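Notes on the Renewal of the Clovwood Reading Room Lease

April

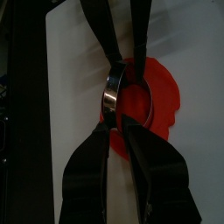
Readers of these pages will be aware that the lease on the Clovwood Reading Room is due for renewal this year. The present agreement was signed by Assunta Russo on behalf of the members and by the owners of the Flimusitz building. It contains a clause on opening hours that has caused more correspondence than any other matter I have dealt with in my time as secretary. I set out my own view below. It is a personal view and does not bind the members.

Clause 4 states that the room shall remain open to the public "during customary hours." The wording was taken from an older agreement for the ground floor shop, which closed each evening at six. The owners have read it to mean that the room must also close at six. The members have always read it to mean the hours the room has kept in practice, which extend to nine in the evening for most of the year.

In my opinion the members' reading is correct. The shop and the room have separate entrances and separate meters. Moreover, the register of loans shows that a large share of borrowing takes place after six, when people have come home from work and have eaten. A reading room that closes at six serves the retired and the very young, and I would be sorry to see it limited in that way.

Violeta Arancibia has written to me to argue the opposite case. She notes that the stairwell lighting is controlled from the shop and that evening visitors have had to find their way down in the dark. This is a fair point, and I accept it. A second switch on the upper landing would settle the matter, and I have asked for a price.

There remains the question of the collection itself. The room holds 2,026 volumes, of which 56 are on long-term loan from Shigeru Fukuda. His books on the coastal railways of Chiba are not covered by the building's insurance, and the new lease should say plainly who is responsible for them. The draft I have seen does not mention them at all.

Chiharu Honda has kindly agreed to read the revised text before it is sent to the owners. Members who wish to comment should do so in writing, giving the clause number, and leave their letters in the tray by the atlas shelf. The tray is emptied at noon. Comments on the color of the new blinds should be addressed to Shigeru Hoshino, who is handling the order separately.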